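Tape on the floor, and other rules we keep

I spent most of Thursday rewriting our floor rules for the robot bay at Wikcombe. The old sheet had grown to 31 points and people had stopped reading it. Mawuli Issahaku and I went through it with a pen and got it down to one side of paper.

The first rule is about tape. Every marked area is taped out before the robot is switched on, and the tape stays put until the session is logged. If it lifts or wrinkles badly enough to catch a foot, replace it at the end of the day. We used to let people re-tape halfway through, and in November we lost 716 runs out of 1,186 over it. The squares had moved and no one had written down when.

The second is about hands. Yours stay outside the tape while the motors are live. If something needs moving, call the stop, wait for the person at the desk to say it back to you, then reach in. Saying it back was Mawuli's idea, taken from his time at Brorkard, and I was slow to come round to it. 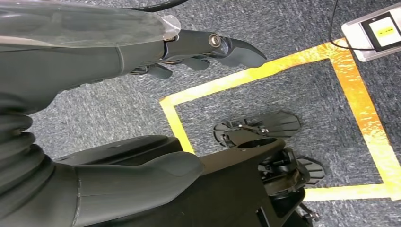
Covers were the point we argued over longest. The old sheet said to check them weekly. The new one says before each session, and to note any split or cloudy patch in the book. Cables get the same check, by eye and then by hand with the power off.

I left out anything about speed limits. Those are in the Umali handbook already, and I don't want two numbers in two places. If you work in the bay and think something is missing, write it on the back of the sheet by the door. I'll go through the notes at the end of the month.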